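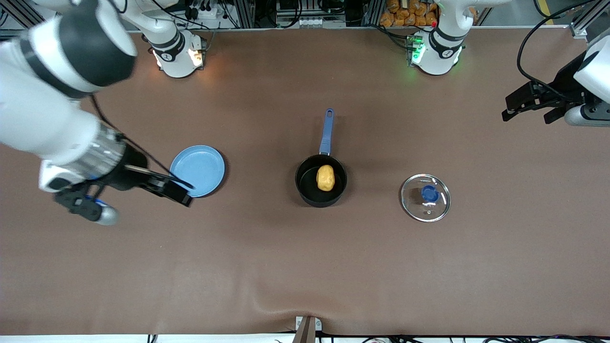
Search this journal Go Advanced search

24th June, by Siamak Mahmoudi

Reading time: 4 minutes

4. Rules for recording and workspace set-up

The rules in this section were written after the February recordings at the Lotgate site, where two operators working from the same task sheet produced demonstrations that could not be pooled. The task sheet said what had to be done with the objects but said very little about the state of the table, the arms or the surroundings at the start. We set out the revised rules as they now stand, with comments on the ones that caused disagreement.

4.1 Start state

A recording begins only when both grippers are empty and clear of every object. Figure 1 shows the kitchen layout used for the potato and saucepan tasks. The plate is on the left of the table, the saucepan in the middle with its handle pointing to the far edge, and the lid flat on the table to the right of the pan. The potato is in the pan. The right arm has its fingers above the near side of the plate as that arm sees it, and the left arm waits at the other side of the table with nothing in its fingers.

Figure 1. Kitchen layout, with the potato in the saucepan and the lid on the table.

In our tables and in the text, "right arm" always means the robot's own right, so it appears on the left of Figure 1. The Pristevier notes used the opposite convention, and a small part of the earlier data had to be relabelled. We recommend that any shared protocol states the convention on its first page and repeats it in the caption of each layout drawing.

The handle direction is fixed for the basic task set and varied in the extended set. Where it is varied, the operator takes the next direction from a printed list. Operators who were asked to "vary it a bit" tended to return to the same few positions, mostly the ones that made the grasp easier.

4.2 Objects allowed on the table

Only the objects named in the task sheet may be on the table surface. This covers tools, tape, cups and spare parts. Props for other tasks may be kept behind the far edge, even where a camera can see them, provided neither arm has to pass over them. An earlier draft asked for a plain screen behind the table. We dropped this after the Ansari trial, in which the screen had to be moved whenever someone needed to get at the equipment rack, and was often put back in a slightly different place.

The table covering should be one plain colour and held at the near edge. Small wrinkles are accepted. A fold high enough to tilt a plate or lift the edge of a lid is not, and the covering must then be pulled flat before the next recording.

4.3 Cables

Cables running along an arm must be tied so that they follow the links through the full range of the task. A loop at the gripper is needed to let the wrist turn, but it must not be able to catch a pan handle or a lid knob. The operator checks this by moving each arm slowly through its furthest reach before the first recording of the day and again after any cable is changed.

4.4 Stopping and discarding

A recording is stopped if a person reaches over the table, if an object leaves the surface, or if an arm touches the other arm. It is kept in a separate folder with a one-line reason and is never trimmed to make a usable shorter one. Missed grasps are kept in the main set as long as the operator recovers without help.

There was some argument over the lid. If it is put down on its knob instead of its rim, the task may still be finished, but the next start state is harder to reset. We count such recordings as complete and mark them.

4.5 Batch size

Recordings are reviewed in batches of 300, and the set described in this paper holds 2000 after review. The reviewer must not be the person who operated the arms. At Anon, where the group was small, this rule delayed two batches, and we would still keep it.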